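让机器人整理床头柜：客房小物品归位项目报告

课程项目报告，移动操作实践课，Dasismont 小组 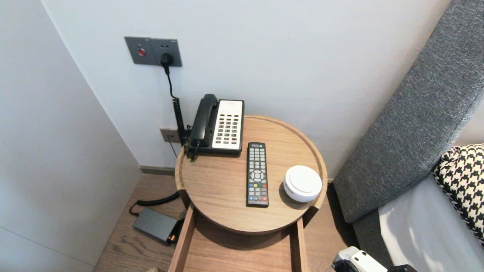

图1 床头圆桌，头部相机视角。桌面上有电话、遥控器和一个白色圆形装置，下方抽屉打开。

一、为什么选这个题目

我们小组的成员来自不同的专业，有学机械的，有学计算机的，也有一位以前学酒店管理。第一次讨论的时候，每个人都想做不同的题目：有人想做叠毛巾，有人想做开门，有人想做送水。最后我们选了"床头柜整理"，理由比较简单：桌子小，物品少，动作的距离短，而且失败的时候不容易损坏东西。

学酒店管理的同学告诉我们，客人离开以后，遥控器常常不在原来的位置。它可能在被子里面，也可能在抽屉里面，或者还在桌上但是方向不对。服务员每天要做很多次同样的小动作。我们觉得这个任务虽然小，但是里面包含了识别、抓取、放置和判断，适合一个学期的课程。

项目的目标写成一句话是：机器人站在床边，观察圆桌，把遥控器放到指定的位置和方向，把抽屉关上，并且不碰到电话。

二、场地和设备

实验的场地是 Romimham 公寓的一间客房。这间公寓和我们学院有合作，允许我们在没有客人的时候使用。我们使用的房间有一张床、一个柜子和一张圆形的小桌。小桌在床头和墙之间的角落里，桌面的边缘比中间高，像一个浅的托盘。这个边缘后来给我们带来了不少困难，在第五部分会说明。

机器人是学院实验室的双臂移动平台，我们在组里叫它 Grusov，这个名字是上一届的同学起的，我们继续使用。它的头部有一个相机，手臂末端是白色的夹爪。夹爪的手指比较粗，头是圆的，所以抓扁的东西需要先调整角度。

软件方面，我们没有从零开始。底层的控制使用实验室已有的程序，我们自己写的部分叫做 Assefa，负责三件事：从图像里找到物品，决定先做哪一个动作，以及在动作之后检查结果。

三、数据的收集

我们用遥操作的方法收集示范。一位同学戴着控制器操作，另一位同学在旁边记录，如果机器人要碰到墙或者电话，就按停止键。我们一共收集了195条示范，其中148条通过检查，用于训练。没有通过的示范主要有下面几种情况：

- 操作的同学中间停下来太久，动作不连续；
- 遥控器从夹爪里滑出来，然后又重新抓了一次；
- 夹爪挡住相机的时间太长，后面的图像没有用处；
- 抽屉没有关到底，但是记录表上写了"完成"。

最后一种情况是我们自己的错误。开始的时候，我们没有规定什么叫"关好"。有的同学认为看起来平就可以，有的同学认为必须推到不能再动。十月的组会上我们统一了标准，然后把以前的记录重新看了一遍，这个工作花了两个晚上。我们建议以后的小组在收集第一条数据以前就写好标准。

除了示范以外，我们还从视频里选出3000张图像，用手工标注了遥控器、电话、抽屉和桌边的位置。标注的工作由全组分担。我们发现不同的人画的框大小不一样，特别是电话。电话有一条卷曲的线，从听筒下面垂下来，靠近桌边。有人把线画在框里面，有人没有画。后来我们决定把电话线作为一个单独的类别，因为对机器人来说，线和电话本身的危险是不一样的：电话比较重，轻轻碰一下不会移动，可是线如果被手指勾住，整个电话可能会被拉下来。

四、方法

整个过程分成四个阶段。

第一个阶段是观察。机器人低头看桌面，得到一张图像，程序在图像里找物品。如果没有找到遥控器，机器人会把头转一个小角度再看一次。两次都没有找到，就停止并且报告。

第二个阶段是移动遥控器。我们规定遥控器应该和桌子靠墙的一边平行，按键朝上。遥控器是黑色的，桌面是浅色的木头，所以找到它比较容易。比较难的是判断它的方向，也就是哪一头是前面。从远处看，它的两头形状很接近。我们最初只用外形判断，结果经常错。后来我们利用了它上面的特征：顶端有一个红白色的小标签，中间有圆形的方向键，还有一排红、绿、黄、蓝四种颜色的按键。加入这些特征以后，方向的判断稳定多了。

第三个阶段是关抽屉。机器人把夹爪合上，用手指的外侧推抽屉的前面。我们没有让它抓住抽屉再推，原因是下面的空间小，手腕转不过来。

第四个阶段是检查。机器人回到开始的姿势，再看一次桌面，和目标的状态比较。

对于桌上的白色圆形装置，我们讨论了很久。它的形状像一个扁的圆盘，上面稍微鼓起。程序不需要知道它是什么，只需要知道它不能动。所以在 Assefa 里面，它的类别名称就是"圆盘"，处理的规则是绕开。我觉得这是一个比较好的决定，因为每个房间里的小装置可能都不同，如果都要认识，工作就没有尽头了。

五、测试的结果

期末测试做了25次。每次测试之前，由一位没有参加训练的同学摆放遥控器，摆放的位置和角度由他自由决定，但是必须在桌面上。抽屉每次都是打开的，打开的程度不一样。

多数的测试能够完成全部四个阶段。失败的测试我们一个一个看了录像，下面写出主要的原因。

第一个原因是桌边。前面说过，桌面的边缘是高起来的。当遥控器紧紧靠着边缘的时候，夹爪的手指没有地方可以下去，只能抓到遥控器的一个角，提起来以后它就转了。我们试过先把遥控器往中间拨一下再抓，这个办法有效果，但是拨的力气不容易控制，有一次把它拨到了圆盘的旁边，情况变得更麻烦。

第二个原因是电话线。在遥控器离电话很近的情况下，程序认为没有安全的路线，就停止了。从安全的角度说，这是正确的行为，可是从任务的角度说，它没有完成。我们在统计里把它算作失败，老师也同意这样算。

第三个原因是光线。房间的窗帘打开和关上的时候，木头的颜色在图像里差别很大。下午四点以后测试的结果比上午差一些。我们的示范大部分是上午收集的，这可能是主要的解释，但是我们没有做专门的实验来证明。

还有一个问题不算失败，但是应该记录。墙上有一个深灰色的面板，左边是红色的圆按钮，右边是插座。它离桌面不远。手臂抬高的时候，我们很担心碰到那个按钮。所以我们在程序里加了一个禁止进入的区域，手臂不能高过这个区域的下沿。加了以后，手臂的动作变得不太自然，需要从床的方向绕过来，速度也慢了。绕过来的时候又要注意枕头。有一次夹爪压到了枕头的边，枕头歪了，我们只好把它重新摆好再继续。

六、我们学到的东西

技术方面的收获，上面已经写了很多。这里写一些别的。

开始的时候，我们认为最花时间的工作是训练模型。实际上，训练只占很小的一部分。时间主要用在准备房间、统一标准、看录像和修改记录表上。有一个星期我们完全没有写代码，只是在讨论"遥控器和墙平行"允许差多少度。当时有的同学觉得浪费时间，我也这样想过。后来测试的时候没有人为结果争论，我才明白那个讨论是必要的。

分工方面，我们一开始让每个人只负责一个部分。这样效率高，可是负责遥操作的同学请假的时候，别人都不会操作，收集就停了几天。后面我们改成两个人一起负责一个部分，情况好多了。

语言也是一个小问题。我们组里有几位同学的母语不是中文，包括我。"平行""靠边""推到底"这些词，大家的理解有时候不一样。我们的办法是在记录表的旁边贴上照片，一张是对的，一张是错的，看照片就可以，不用解释。

七、下一步的计划

如果项目继续，我们想先解决桌边的问题。一个想法是给夹爪换更薄的手指，另一个想法是用两只手，一只手挡住，一只手抓。第二个想法更有意思，但是角落的空间可能不够。

另外，我们想在下午和晚上再收集一批示范，看看光线的影响能不能减少。还想换一个方形桌子的房间，检查现在的模型离开这张圆桌以后还能不能工作。我们自己的估计不太乐观。

程序和记录表的模板已经放在课程的共享文件夹里，下一届的同学可以直接使用。标注的图像因为和公寓有约定，需要先向学院申请。

相关内容
Dasismont 小组中期汇报：遥操作示范的检查标准
Grusov 平台使用须知（学生版）
Assefa 程序安装说明
往届报告：双臂平台叠毛巾实验
Romimham 公寓场地预约办法
移动操作实践课：报告格式要求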